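**Small countertop bins – do you rinse cartons first?**

**vudgate_dede** – 2022-05-15

Moved my kitchen trash off the floor because the dog kept getting into it. Now I have a little Brillora bin that sits on the table. It works fine except for drink cartons. Two of us go through a lot of them and the liner starts to smell by the second day. Do you rinse them, flatten them, or just empty the bin more often?

– Dede Korletey

**casimiro_h**

Rinse, shake, flatten. Cut the top open if you want it to dry out. I bought a box of 50 liners in June last year and I'm still on it, so I don't change the bag much.

**seo311**

Disagree on flattening. If there is anything left in the carton, you squeeze it out into the bag and then the bag leaks. I leave mine whole and empty the bin every night. Small bins are meant to be emptied every night.

**casimiro_h**

You flatten it over the sink, before it goes in. Whole cartons take up too much space. Three of them and the lid won't close.

**plainjar**

Check your local rules first. Our town takes cartons with recycling if they are clean and empty, so they never go in the kitchen bin at all. Takes maybe 20 seconds to rinse one.

**vudgate_dede**

Our building doesn't take them. It's trash or nothing. I asked the office twice.

**seo311**

Then size matters more than rinsing. What are you using for a liner? The thin clear ones are useless with anything wet.

**steller_kitchen**

I use black liners in a cream bin with a flip-up lid. Black hides the mess, but you also can't tell when something has dripped to the bottom, so I lift the bag out and look. Small cartons go in one at a time, straight down through the top, and I don't flatten those – only the big ones. 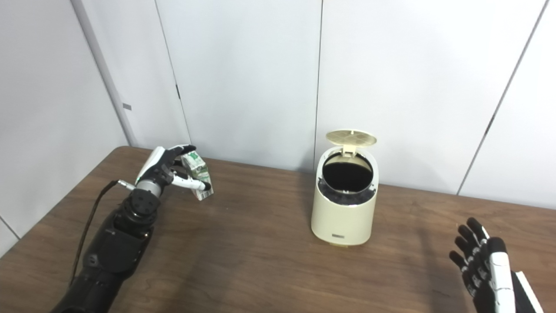

Casimiro Herrero says to wipe the underside of the lid too, as that is where the smell sits on his, and new bags did nothing for it until he started doing that.

**vudgate_dede**

I had not thought of the lid. Mine is pretty bad under there. I'll wash it tonight and try rinsing for a week.

**seo311**

Still say empty it every night.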